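Planning and Budgeting for a Small Handling Bench
Workshop Tips
By Sabina Havlíček
17 June 2026

Members of the Modberg shared workshop who intend to purchase a robot arm for sorting or tidying work are asked to read these tips before submitting a request. Most of the requests returned in May were returned because the arm had been priced and the bench had not.

Start with the item to be handled

Select the container first and the gripper second. Plastic baskets with slotted walls are inexpensive and light, and they stack well when stored. Check the thickness of the rim against the opening of the gripper fingers, and check whether the fingertips will fit a slot or catch on it. Buy one basket and test it before ordering a full set. Suppliers change their molds without notice, and a replacement from a later batch may have a different rim. 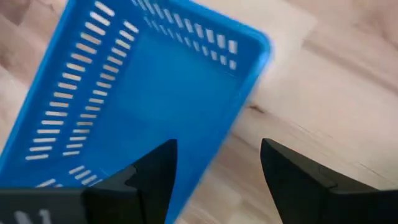
Set the bench budget

The workshop allows $893 for a first bench, excluding the arms themselves. Of this, $222 is normally reserved for the frame and its fasteners. Black aluminum extrusion costs more than lumber, but an arm base can be moved along it and bolted down again without drilling new holes. A butcher-block top that is already in the building may be reused at no charge to the request, provided it is flat and has been checked with a straightedge.

Keep $50 aside for cable ties, sleeves and clips. This line is the one most often struck out by applicants and the one most often asked for later. Cables that hang over the rail or run across the floor should be routed and secured before the bench is put into regular use.

Decide on one arm or two

Two arms cost more than twice as much as one, once the second power supply, the additional mounting plate and the extra setup time are counted. A second arm is justified when the work must be reached from both sides of the table, or when an item must be held while it is turned. For picking up one light basket and putting it down elsewhere, a single arm is usually sufficient.
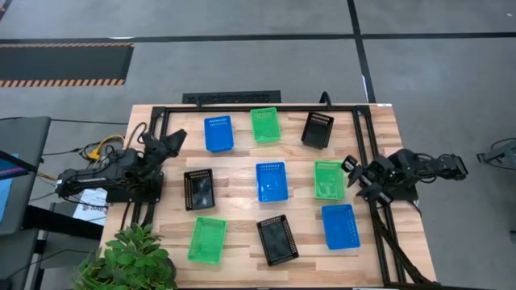

Applicants who do request two arms should draw the reach of each on paper, to scale, and mark where the two overlap. The drawing must be attached to the request. Otakar Kuruc will review it and may ask for the mounts to be moved farther apart.

Allow for floor space

Measure the bench, then add room on every side for a person to walk past with both hands full. Floor tape is cheap and should be laid before delivery. Screens and their stands need a place of their own and should be included in the plan.

Order spares with the first shipment

Request 3 spare fingertips per gripper. Fingertips wear, and a separate shipment for one small part is poor use of the budget.

Comments

Subira Mrema
Does the frame amount include feet? We priced ours at Vukia and the leveling feet were listed separately.

Sabina Havlíček
Feet are included in the frame amount. Please show them on their own line.

Igor Kollár
We bought mixed colors of basket to save on the order and the black ones gave our camera trouble under the ceiling lights. I would test every color before paying for a set.

Čestmír Dvořáček
Is the $50 for each bench or each arm?

Otakar Kuruc
Each bench.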